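Ticket 338 – Lint transfer, dark items, folding bench
Product: Stellby bench cover, white
Site: Dunari, laundry room, ground floor
Opened by: Eldana Abera
Assigned to: Muchen Jin
Priority: Low
Status: Monitoring

Wednesday, 8:40. Fault reported
Dark items are picking up pale lint between the dryer and the shelf. They come out of the drum acceptable and are marked by the time they are folded. Affects black napkins, black aprons and the charcoal cleaning cloths. White and coloured loads not affected, or not visibly. Started in September, after the new cover went on the bench.

9:05. Muchen Jin
Please confirm:
Cover washed before first use?
Dryer filter cleaned between loads?
Darks dried separately from towels?

9:30. Eldana Abera
Cover was shaken out and fitted, not washed. Filter is cleaned every load. Darks are washed separately but sometimes go into the dryer straight after towels.

9:50. Muchen Jin
Two possible sources, then: residue in the drum from the towel load, or loose fibre on the cover. Test them separately.

Test A. Wipe the drum and door seal with a damp cloth. Dry one load of darks. Inspect at the dryer door under the window, before anything touches the bench.
Test B. Same load, placed on the bare bench top with the cover removed. Fold and inspect.
Test C. Same load, placed on the cover. Fold and inspect.

Use the lint roller on each item before starting, otherwise the results carry over.

13:15. Eldana Abera
Test A: clean, apart from two aprons with fluff in the pocket seams. Fluff is grey, so probably old.
Test B: no change from A.
Test C: pale fibres on the underside of most items, heaviest where the cloth was dragged across the cover to square the corners. Items lifted and set down picked up much less.

13:40. Muchen Jin
Cover is the main source. The drum contributes a little. Actions:
1. Remove cover, wash alone at 60, no softener. Softener leaves a film that holds lint.
2. Tumble on low until dry, clean filter, repeat if the filter is still full.
3. Refit tight. A slack cover rides up into a ridge under the hands and sheds where it rubs.
4. Dry darks before towels, never after.

15:20. Huiling Peng
Cover washed and dried twice. Filter full after the first cycle, a thin layer after the second. Refitted with the clips at the back edge. One clip is missing, so that corner is still loose. Spare requested from Vovard under part number 2000-31.

16:10. Huiling Peng
Dark, crumpled item beside white. Bunched items are hard to check for lint, so open each one out flat before rolling. 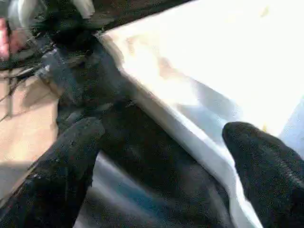

Oluf Snorradóttir replied that the upstairs bench had the same fault with the same cover and needed four washes before the filter came out clean, so two may not be enough. She also suggested folding darks on an old cotton sheet in the meantime, and keeping that sheet out of the towel wash.

16:35. Muchen Jin
Agreed on the sheet. Wash the cover twice more when the bench is free, then repeat Test C only. If fibres still show, swap the cover for the grey one from the store cupboard and return this one.

16:50. Eldana Abera
Sheet is on the bench. Cover is in the machine. Ticket to stay open until the clip arrives and Test C has been repeated.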